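Home Workshop Help > Arms and automation

Sim arm picks up the can fine, then I can't get it past the bottle

Posted by Rowena Ocampo, Jun 13, 2025

Hello all, long-time reader and first-time poster, so shout if this belongs in another section.

I'm building a little table-clearing setup in the shared workshop in Pillville. The idea is that an arm takes the bits people leave behind after tea and puts them in a crate at the end of the bench. We don't have the bench sorted yet (long story involving a Stondska worktop that came the wrong depth) so for now I'm doing everything in simulation on my own computer at home, with a plan to move it over to the real thing in October if the others haven't lost patience with me by then.

The picking part I'm really pleased with! It comes down over the can, closes, lifts, lovely. The trouble is the next bit. I've put a few other things on the table so it isn't too easy, and there's a bottle standing very close to where the can gets lifted. When the arm swings off towards the crate, the bottom of the can clips the bottle and over it goes. Out of 30 runs last night I had 19 where the bottle was still up at the end, and I can't see any pattern to the ones that went wrong. 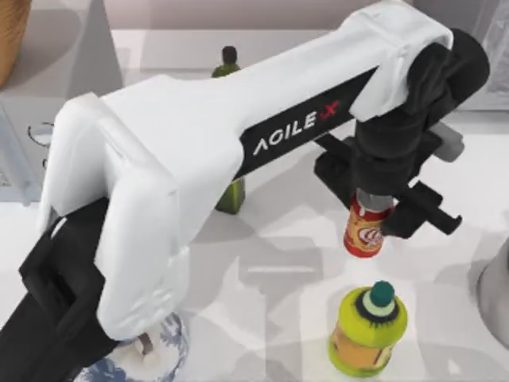 Can in the gripper, with the yellow-green bottle still standing underneath.

What I've tried so far — slowing the whole move down (no difference except that I got bored), making the can lighter, and moving the bottle, which I know is cheating. The path planner is the one that came with Clovix and I haven't touched its settings apart from speed. It knows about the bottles because I can see them in the obstacle list, and the arm itself never hits a thing. It goes round them beautifully. It's only ever the can that catches.

Is this a planner problem or am I lifting wrong? I don't mind reading up, I just don't know what the thing I should be reading about is called.

3 replies

benchdog_col

Just lift it higher? I'd go straight up before doing anything sideways. Worked on mine.

Buenaventura

You've more or less answered it yourself in your last paragraph but one. The arm never hits anything and the can always does, which says to me the planner doesn't know the can is there. As far as it's concerned the gripper is empty and it's working out a path for an empty gripper, so whatever hangs below the fingers gets dragged through the gap.

The words you want to search for are "attached object" or "attached collision object". The way it goes in most planners is that once the fingers have closed, you take the can out of the list of things on the table and add it to the arm as if it were an extra piece of the gripper. Then when you let go you do the reverse. I don't use Clovix so I can't tell you which menu it's hiding in, sorry, but I'd be surprised if it hasn't got it.

A couple of things that caught me out when I did this:

You need to tell it which parts of the gripper are allowed to touch the can. If you don't, it decides the arm is already in a collision before it has moved and refuses to plan at all. I lost a whole evening to that one and blamed the graphics card.

Make the attached shape a bit bigger than the can really is. I use a plain cylinder with a small margin all round. It matters more once you go to real hardware, where the can will sit in the fingers a bit differently each time, so get into the habit now. If the planner then says it can't find a way through, shave the margin down a bit at a time.

And Col is right that you should lift straight up first. I'd do that as its own separate move, then plan the sideways bit from there. But I wouldn't do it instead of attaching the can, or you'll be back here the first time you pick up something taller.

I'd put the can's weight back to what it was too. It won't be helping and you'll have forgotten you changed it by the time you're on the real arm. Ask me how I know.

Rowena Ocampo

Oh that's brilliant, thank you both. Found it! In Clovix it's under the gripper settings and not the planner ones, and it's called "carried item", so no wonder my searching got nowhere. I got the "already in collision" complaint straight away, exactly as you said, and ticking the two fingers sorted it.

I've only had time for a few goes with the lift split off as well, and the bottle's stayed up in all of them so far. Going to leave a proper batch running tonight — same 30 starting positions so I can compare. Can's back to its old weight too.

tinlid

Bit of a side point but check what happens at the crate end as well. If you forget to detach after letting go, it'll carry on planning as if it's still holding the can and you get some very odd wide swings on the way back. Mine took the long way round for 2 weeks before I noticed. Also, does anyone know if the carried item setting saves with the project? In my version I have to put it in again each time I open it.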